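Flower table opens to walk-ins at Skesora

July 21, 2019

The flower table at Skesora is open to anyone who wants to walk in and arrange something, and it is already the nicest corner of the second floor. Samina Zaidi has been running arranging evenings in the old Janjua building since May, first for people who signed up ahead, and now for whoever turns up with an hour to spare.

The setup is small and that's a big part of the charm. You get a round table with a light wood top, a little white vase, a pair of blue-handled scissors and as long as you like to fuss over your stems. Peach, pink and pale yellow have been the colors this month, with plenty of green leaves to fill in the gaps, and they look lovely against the plain white walls. 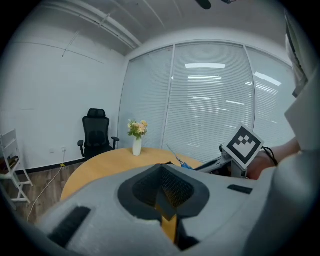
Atif Cheema wrote in to say that he came to the first open evening expecting to watch and ended up redoing the same bunch four times. His one request is for a second pair of scissors, as he spent a good while waiting his turn, and he would like to see a taller vase for people who can't bring themselves to cut anything short. He'll be back either way, he added, and he's bringing his mother.

The taller vase is on the list. So is a shelf, so that finished bunches can stay up for a few days before the next group takes them apart. Zaidi works mostly with artificial stems at these evenings, which means a beginner can bend, swap and start over without wasting a thing. She does ask that you check with her before trimming one, though. A wire stem cut too short stays short, and she has a drawer full of stubby roses to show for it!

Her advice for a small vase is easy to follow at home. Start with the leaves and let them lean out over the rim. Put the biggest bloom in a little off center and lower than feels right, then work outward with the smaller ones, turning the vase as you go. Stop while there is still some air between the flowers. Most people, she says, add two too many and then can't work out what went wrong. 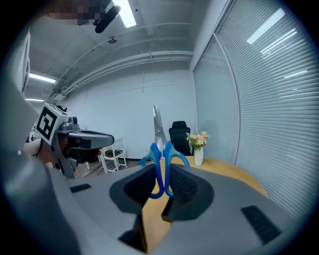
The evenings have been paid for so far by a spring raffle, which brought in $3,065 – a wonderful result for a building with one elevator and hardly any sign out front. Of that, $400 has been set aside for new stems and ribbon. Gallis, the craft store downstairs, is keeping a box behind the counter for anyone who wants to donate silk or paper flowers they no longer have room for. Faded ones are fine. Zaidi likes them best for fall colors.

A walk-in place costs $5 and covers the use of everything on the table. Regulars from the Flikura sewing circle have offered to make small drawstring bags so people can carry their stems home without crushing them, and the first batch should be ready soon.

Come up the back stairs if the front door is locked, and bring your own vase if you have a favorite.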